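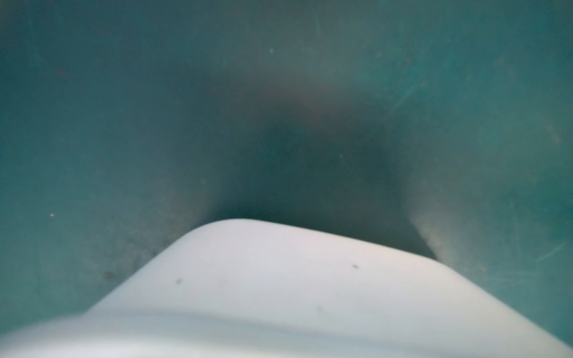 Somebody at the Droltalgate evening asked why we don't simply write the rules down, seeing that picking up a memory stick is hardly chess. Fair question, and I'd like to start with it tonight because I used to ask it myself.

(Let that sit a moment. Then next slide.)

Talk: Teaching by hand, one memory stick at a time
Laaksonen Hall, 2023-12-02
Notes for me. Don't read them out word for word!

Opening

Say hello, thank the hall, check the people at the back can hear.
The answer to the question: we did write rules. Uvar began as a folder of rules. Go to the stick, line up with the long side, close, lift. It worked lovely on a stick lying by itself. Then you put another one right beside it and there's no room for a finger, and you need a new rule, and then a rule about when to use that rule.
So now we show it. A person steers the arm through the job, we record what the cameras see and what the arm does, and the model learns to copy. One go from start to finish is one example. We have 1,740 of them.
Pause on the number. It sounds like a lot and it's a small pile by the standards of this field. I love that you can get anywhere at all with it.

What the job is

Take a USB stick off the table, put it down on the white tray. Go again. A child could do it and would be bored by the third one.
Why sticks: they're small, they're stiff, they come in every colour, and everyone in this room has a drawer with some in. The swivel kind is my favourite because the metal cover and the body can sit at different angles, so "which way is it pointing" stops having a neat answer.
Other things stay on the table as well. A model that has only seen sticks and tray gets very sure of itself, and the first time you leave something else out it goes to pieces. Ask me about the mug.
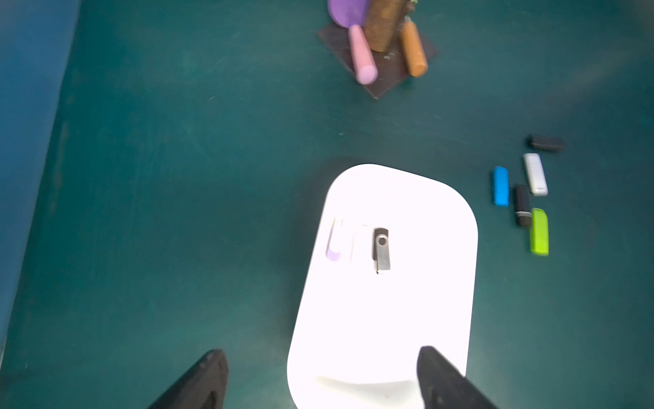
Wrist camera: a swivel drive on the tray, a cluster of others to the right.

Give them time to look. Then talk about light.
The tray comes out so bright that the detail on it washes away. I was all for fixing that. We had a good row over it, a friendly one, and the tray stayed. If the model is going to work under real lamps it had better meet some glare while it's learning.
Point out the lime-green stick as well, the biggest in the bunch. Fat ones and thin ones need the fingers opened by different amounts, and when you're steering you do it without thinking. All that unthinking stuff is what we're after. You'd never get it out of me in an interview.

What makes a good example

Slow down here, I always gallop through it.
We kept 1,200 out of the 1,740. What went in the bin:
- goes where the person stopped to think halfway. The model learns to stop halfway too. It's uncanny to watch.
- goes where the recording of the arm and the recording of the picture had slipped apart. Plosix flags these for us now; before that we looked for them by eye (groans welcome).
- goes where someone was showing off. Very fast, very clever, no use to anybody learning.
What we did not bin: the fumbles. If the stick slips and the person goes back and picks it up properly, that's gold. In January we sat down and recorded 335 goes that start from a bad place on purpose: arm too far over, stick at a daft angle, fingers half shut. They're inside the 1,200 and I'd give up almost any others before those.

The bit where I ask for a show of hands

Who here has taught someone to drive? Keep your hands up if you found out you had habits you couldn't explain.
Same thing exactly. Two of us steer quite differently. I come in from straight above, my colleague sneaks in low from the side. Mixed together, the early model tried to do both and ended up hovering. We now write down who steered each go, and we try to agree on the approach before a session starts.

Where to look next

Leave the next slide up while I talk, don't talk over the change.
Things to say: fingers wide open, sticks over on the left. Look at the blue one and the black one side by side. Which would you go for first? Get the room to call out. People never agree, and every answer is a sensible one.
Then: the surface is covered in fine scratches. Would a learner take any notice of those? We don't know yet, and I'd like to. We want to try a session on a fresh surface and see if the scores move.

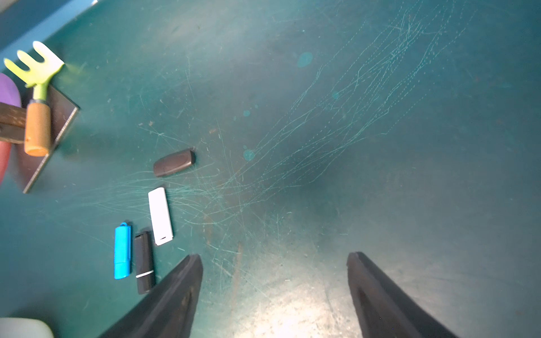 How we test it

82 starting layouts, set up by hand, never used for recording. Same 82 each time, so we can compare one model with the last.
Mark it done only if the stick ends up on the tray and the fingers have let go. We used to be kinder than that.
No scores on the slide tonight. The new run hasn't finished and I don't want to quote the old one. If pressed: better with sticks on their own, still shaky with sticks touching.
Mention that a full test takes most of an afternoon, what with putting every layout back by hand. Tea is part of the method.

If there's time

The story about the operator's chair. Moving it a little to the left changed what people could see of the table, and their goes changed with it. Good for a laugh, and a proper lesson about writing down your set-up.
Skip if we're past the half hour.

Questions I expect

Could you do it all in simulation? Some of it, and we'd like to try. Touching sticks are hard to fake well.
Do you share the recordings? Yes, once the operator notes are tidied up. Take email addresses at the end.
Is it dull? Parts of it, yes. Then a model does a tiny wiggle to free a stick, and you recognise the wiggle as your own, and you'll happily sit there for another hour.

Remember to unplug the adaptor and give it back to the hall.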